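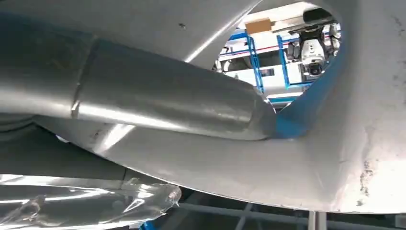 Storeroom Shelving: Frequently Asked Questions

These are the questions we get most from people setting up a workshop or stockroom with metal racks. Last updated 8 September 2019.

Which rack should I start with?
For most small workshops, the Pollow. It is 18 inches deep and takes ordinary cardboard boxes without much overhang. The Lenihan is for long stock and needs more floor in front of it.

Do the uprights need to be bolted to the floor?
If the rack is taller than your shoulder, yes. On a concrete floor use the anchors in the hardware bag. If you rent and can't drill, use the wall brackets and keep the heavy boxes low.

Can I store things on top of the highest rail?
Light boxes only, and nothing that rolls. The top has no lip. A small box of labels or gloves is fine there -- a box of bolts is not.

How far from a machine should a rack stand?
Far enough that every door and panel on the machine opens all the way. Open them all before you put the rack together. Kathleen Mulcahy in our Rirbridge shop will look over a floor plan if you bring one in.

Can I mix colors?
Yes. The steel is the same under the paint. Some customers use one color for parts and another for finished work. Order numbers ending in 16 are blue.

The crossbars won't seat. What am I doing wrong?
Usually the first upright is upside down. The wide part of each slot goes up. Tap the bar down with a rubber mallet, and leave the floor anchors loose until all the bars are in.

How do I touch up a scratch?
Wipe it, sand lightly, and use the touch-up bottle, part 748. Let it dry overnight before loading.

Can I add a shelf later?
Yes, if the rack was bought after July 2016. Older Mallmont racks have a different slot, and you will need adapter clips, part 2229. They come in bags of four, enough for one shelf.

Do you take returns?
Unassembled racks, yes, with the hardware bag unopened. We don't take back single crossbars or touch-up paint.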